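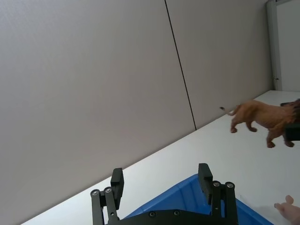 The machine is quick enough now, Urmila Bhatt told the visiting party, but what has changed most for her is that she stands up straight for the greater part of the shift and no longer goes home with a sore neck. Her remark came at the start of our tour of the Flelteck returns and repacking site at Paltholm in May, and it set the direction for much of what followed.

Report of the visit to Flelteck, Paltholm
Prepared for members of the Jungate Employment and Skills Forum

The Forum was received at 9:30 a.m. by Sharon Mohamedi, site manager, and Tianyou Cai, who is responsible for the automated benches. After a short safety talk and the issue of visitor badges, the party was divided into 2 groups. This report was written by a member of the second group, which began in the repacking hall and finished at goods-in.

The site

Flelteck handles returned and mixed stock for toy and gift retailers. Goods arrive in cartons, often with several product lines in the same carton, and must be identified, checked for damage and placed in bins before they can be repacked for sale. The site employs 137 people over two shifts. Until last year all sorting was done by hand at long benches in the main hall, and the older benches are still used for fragile goods and for anything with fabric parts.

The benches with gripper arms stand in a partitioned area on the north side. Plastic animals and other molded figures make up most of the work there. Mr. Cai explained that these items were chosen first since they are firm and tolerate being gripped, although no two shapes are alike. A lion with a thick mane and a curved tail has to be picked up differently from a tortoise, and the tail was for a long time the usual place for damage. The pads on the grippers have been changed twice on the advice of the sorters.

How the work is arranged

Each automated bench has one operator, now called a bench lead. The bench lead sets out the goods, watches the arms, removes anything doubtful and decides on damage. The arms do the repeated lifting and placing into bins. On the morning of our visit the target posted for the area was 397 items an hour. Members asked whether this figure was applied to individuals. Ms. Mohamedi replied that it was a figure for the area as a whole and that it was not used in personal reviews. The bench leads we spoke to confirmed this, though one added that everyone reads the board all the same.

The decision on damage remains with a person. A scratch under the paw of a figure may be acceptable to one retailer and not to another, and the staff know these preferences from long practice. Hongjun Tang, who has sorted at Paltholm for many years, told us he had expected this knowledge to be written down and handed over within a month. It has proved slower than that, and he is now given time each week to train colleagues in it. He considers this an improvement in his position. He also said that he misses the conversation at the long benches, where people sat shoulder to shoulder.

Effects on staff

No posts were ended when the new benches were introduced, according to the management. Staff numbers on the evening shift have fallen through people leaving and not being replaced, and several members of the Forum asked that this be stated plainly in the report. Evening sorters who remain have more varied duties, including goods-in and label checks, and a higher hourly rate applies to bench leads after 3 months in the role.

The rate does not apply to those who stay on the hand benches. Lok-yiu Tang, speaking for the staff council, described this as the main point of disagreement on the site. Her view was that hand sorting of fragile goods requires as much skill as leading a bench, and that the difference in pay has discouraged good sorters from staying with it. Ms. Mohamedi said that the matter was under review and that she expected to have a proposal ready before the autumn peak.

Training takes place in the Yip Room, a former storeroom next to the canteen. It lasts roughly two weeks. Trainees spend the first days learning to stop, clear and restart a bench, and only then begin to work with live stock. Members noted that the written materials were available in English only – a concern, given the range of languages we heard in the hall. Mr. Cai accepted the point and asked the Forum for the names of translators used at other Jungate sites.

Matters to be followed up

The Forum will write to Flelteck about the pay difference and the translated training materials. It has also asked for injury and absence records covering the periods before and after the change, so that the reports of less neck and back strain can be looked at properly. A second visit, during the evening shift, has been offered.

Members are reminded that closed shoes are required on the floor at Paltholm. Visitor parking is behind the canteen, and the front gate is for trucks only.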